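Brello 전자 채점 시스템 (복싱 경기용)

3/19/18
글: Wouters 제품기술팀

개요

Brello는 아마추어 및 세미프로 복싱 경기의 라운드별 채점을 입력, 집계, 출력하는 유선 방식의 장비이다. 심판석 단말기, 집계 본체, 감독관용 표시 장치로 구성되며, 링 주변에 무선 신호가 많은 체육관에서도 동일한 조건으로 동작하도록 설계되었다. 제조사는 Wouters이며, 조립과 출하 검사는 Bakville 공장에서 수행한다.

본 페이지는 현행 하드웨어 개정판을 기준으로 작성되었다. 이전 개정판의 단말기도 집계 본체에 연결할 수 있으나, 감점 입력 키의 배열이 다르므로 한 대회에서 두 개정판을 혼용하지 않는다.

채점 방식

기본 설정은 10점 만점제이다. 각 부심은 라운드 종료 신호 이후 홍 코너와 청 코너의 점수를 각각 입력하고 확정 키를 누른다. 확정 이전에는 수정이 가능하며, 확정 이후의 수정은 감독관 키가 삽입된 상태에서만 허용된다. 수정 전 값과 수정 후 값은 모두 기록에 남는다.

주심이 선언한 반칙 감점은 부심 단말기가 아니라 감독관용 표시 장치에서 입력한다. 머리 받기, 로 블로, 홀딩, 뒤통수 가격, 상대를 밀어 넘어뜨리는 행위 등은 사유 코드로 분류되어 있으며, 주의와 경고는 점수에 반영하지 않고 횟수만 기록한다. 감점은 해당 라운드의 모든 채점표에 동시에 적용된다. 사유 코드의 명칭은 대회 규정에 맞추어 변경할 수 있다.

다운 기록은 선택 기능이다. 이 기능을 켜면 감독관이 다운 시각과 카운트 종료 시각을 입력하며, 점수의 자동 차감은 이루어지지 않는다. 차감 여부는 각 부심의 판단에 따른다.

집계 본체

집계 본체는 분체 도장한 강판 케이스에 수납되며, 전면에 전원 스위치와 상태 표시등, 후면에 단말기 단자와 프린터 단자가 있다. 냉각 팬은 사용하지 않는다. 케이스 측면의 통풍구를 막지 않도록 좌우에 손 하나가 들어갈 만한 공간을 둔다.

정전 시에는 내장 전지로 전환되고, 전환 시점에 입력 중이던 라운드의 값은 그대로 유지된다. 내장 전지만으로 동작하는 시간은 완전 충전 상태에서 약 20분이다. 이 시간은 진행 중인 라운드를 마치고 기록을 출력하기 위한 것이며, 대회를 계속 운영하기 위한 것이 아니다.

심판석 단말기

단말기의 키는 장갑을 끼지 않은 손으로 누르는 것을 전제로 한다. 키를 누르면 촉각 피드백이 있고 소리는 나지 않는다. 표시창은 옆자리에서 점수를 읽기 어렵도록 시야각을 제한하였다. 표시창이 흐리게 보일 경우 단말기의 받침 각도를 먼저 조정하고, 그다음 밝기를 조정한다.

단말기 케이블의 길이는 13m이다. 케이블은 링 에이프런 아래로 배선하고, 코너 계단의 다리 밑을 지나지 않게 한다. 연장 케이블은 Wouters가 공급하는 것만 사용하며, 두 개 이상을 이어서 쓰지 않는다.

라운드 시계 연동

Brello는 Hirkska 라운드 시계와 직접 연결된다. 연결 상태에서는 공 신호와 동시에 입력 대기 화면으로 전환되고, 다음 라운드가 시작될 때까지 확정되지 않은 단말기가 감독관용 표시 장치에 나타난다. 다른 제조사의 시계를 사용할 경우 접점 출력이 있어야 하며, 접점의 극성은 설정 메뉴에서 지정한다.

시계 연동을 사용하지 않는 대회에서는 감독관이 라운드의 시작과 종료를 수동으로 입력한다. 이 경우 출력물의 시각란에는 수동 입력 표시가 붙는다.

설치 순서

1. 집계 본체를 감독관석의 평평한 면에 놓고 전원 스위치가 꺼져 있는지 확인한다.

2. 각 단말기의 케이블을 후면 단자에 연결한다. 단자 번호가 부심 번호가 된다.

3. 프린터와 라운드 시계를 연결한 다음 전원을 켠다. 상태 표시등이 점멸에서 점등으로 바뀔 때까지 키를 누르지 않는다.

4. 시험 라운드를 실행하여 모든 단말기의 값이 출력물에 기록되는지 확인한다. 시험 기록은 대회 기록과 별도로 저장된다. 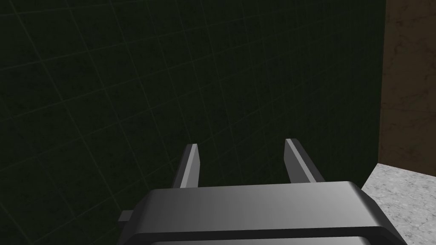 5. 대회명, 체급, 선수명, 라운드 수를 입력하고 감독관 키를 제거한다.

보관 및 점검

장비를 이동할 때에는 전용 케이스를 사용하고, 케이블은 느슨하게 감아 별도의 칸에 넣는다. 단말기의 표면은 마른 천으로 닦는다. 알코올과 용제는 표시창의 시야각 제한 필름을 손상시키므로 사용하지 않는다.

장기간 보관할 때에는 내장 전지를 완전히 방전시키지 않는다. 정기 점검은 매년 10월에 Bakville 공장에서 접수하며, 점검 항목은 단자 접촉 저항, 키 반응, 전지 용량, 내부 시계 오차이다. 점검을 마친 장비에는 본체 밑면에 점검 표지를 부착한다.

보증

보증 기간은 출하일로부터 2년이다. 내장 전지, 프린터 용지, 케이블 피복의 마모는 보증에서 제외된다. 봉인이 훼손된 집계 본체는 유상으로 수리한다. 수리를 의뢰할 때에는 본체 밑면의 일련번호와 마지막으로 출력한 시험 라운드 기록을 함께 제출한다.

관련 제품
Brello 감독관용 표시 장치
Brello 심판석 단말기 받침대
Hirkska 라운드 시계 접속 케이블
Wouters 링 에이프런 배선 덮개
Brello 채점표 출력 용지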